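Automatización y puesto de trabajo. Apuntes de la unidad 7
Caso: línea de reacondicionamiento de sillería, planta de Lilville
Última actualización: enero

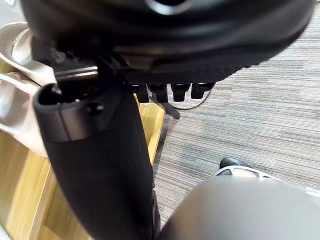
La unidad anterior trató la automatización de tareas repetitivas en serie larga. El reacondicionamiento plantea un problema distinto: las sillas de oficina llegan a planta en estados dispares, de varios fabricantes y con mecanismos que no comparten puntos de fijación. La variabilidad de la pieza de entrada es la variable que condiciona todo el reparto de trabajo entre operario y máquina.

7.1. Situación de partida

Drallby procesaba 2000 sillas al año con un método enteramente manual. El operario volteaba la silla, identificaba el mecanismo, comprobaba las palancas y anotaba los defectos en una ficha de papel. La mayor carga postural correspondía a la revisión de la cara inferior del asiento, que se hacía en cuclillas o con el tronco flexionado.

7.2. Reparto de funciones tras la implantación

El sistema Trorton asume la inspección de bajos y el accionamiento de palancas accesibles. Quedan en manos del operario:

- el desmontaje de mecanismos agarrotados o con holgura;
- la retirada de tapizados y cinchas;
- la decisión de desguace;
- la validación de toda lectura con confianza inferior al umbral.

El umbral no es un parámetro puramente técnico. Si se fija alto, el operario recibe un flujo continuo de consultas breves que fragmenta su tarea; si se fija bajo, los errores aparecen en el montaje final y los absorbe otro puesto. En Drallby se revisó cuatro veces durante el primer año.

7.3. Efectos sobre el personal

La capacidad anual pasó a 3000 sillas sin variación de plantilla (40 personas). Laitinen distingue tres efectos:

a) Desplazamiento de la carga. Disminuye la flexión de tronco y aumenta el tiempo ante pantalla.
b) Pérdida de ritmo propio. La cadencia la marca la célula - el operario ya no agrupa las sillas por modelo, práctica informal que reducía los cambios de herramienta.
c) Conocimiento tácito. Los veteranos detectaban holguras por el tacto de la palanca. Ese criterio no figuraba en ninguna ficha y hubo que reconstruirlo con ellos.

El punto c) se retomará en la unidad 8 al comparar con el caso Hutsuliak, donde la formación se contrató después de la puesta en marcha.

7.4. Trabajo para la próxima sesión

Elaborar una matriz de tareas del puesto de inspección, antes y después, con indicación del responsable de cada decisión. Extensión máxima: dos páginas.

Lectura: Reijo Laitinen, apuntes sobre reparto de funciones, apartados 2 y 3.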